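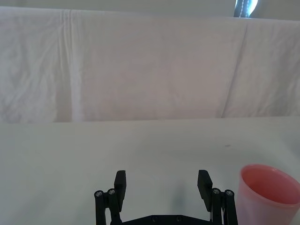
Kulholm Perimeter Bait Station

The Kulholm is a lockable bait station for rats and mice, made for use outside sheds, warehouses, food premises and farm buildings. It takes block bait or a snap trap and can be fixed to a wall, a fence rail or a paver.

Cloketti has stocked the Kulholm since we dropped the older Gaber station. The Gaber lid tended to warp in full sun, and replacement keys were hard to get. Anyone still running Gaber stations can keep using them, but we no longer carry parts.

Where to put it

Rodents travel along walls, so place the station with its long side flat against the building and both entry holes clear. Keep grass and stored timber away from it. On larger sites we suggest a station every 13 metres along the outside wall, with extra ones beside roller doors and bin areas. Leave new stations in place for a couple of weeks before deciding they aren't working. Rats in particular are wary of anything new. 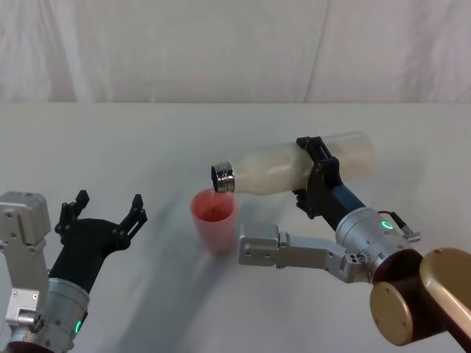 A bottle tilted towards a pink-red cup.

Servicing

Check stations weekly at first, then monthly once feeding drops off. Wear gloves, remove mouldy bait and brush out droppings and snails. Write the date on the service card inside the lid. The tray lifts out and can be washed in warm soapy water. Let it dry fully before you put bait back in.

The same key opens every Kulholm station, and also the Triker multi-catch unit if you use those indoors. Spare keys are sold in pairs.
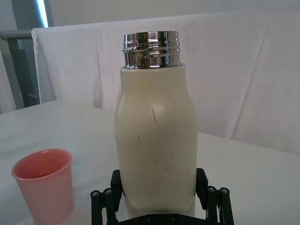

Bait is sold separately and must be used according to its label. Store it in the original container, away from feed, children and pets. If a pet may have eaten bait, ring your vet straight away and have the label with you.

Details

Colour: black or grey
Bait capacity: 200 g
Weight empty: 700 g
Carton quantity: 36
Supplied with: one key, one tray, two bait rods, service card
Wall bracket: optional

For carton pricing or help with a site plan, contact Mohsin Butt at the Cloketti trade desk.

Page updated 14/09/2025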